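**Stiltell – operador(a) de triagem de objetos pequenos**

Contrato de seis meses, início em outubro, turno da manhã. O trabalho consiste em separar artigos misturados por categoria e registar cada lote – cerca de 800 peças por turno.

Requisitos: leitura de fichas em português e destreza manual.
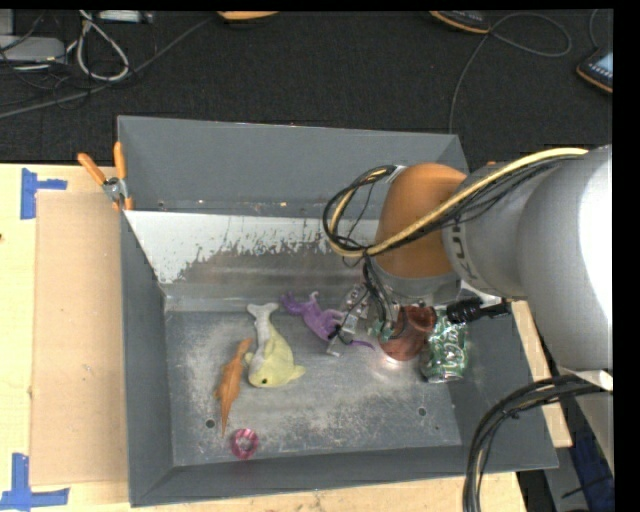
A triagem faz-se por categoria, nunca por cor. Num caixote metálico como o cinzento, um lagarto laranja segue para brinquedos e uma lata de refrigerante para embalagens.

Candidaturas: Nandini Murthy, receção.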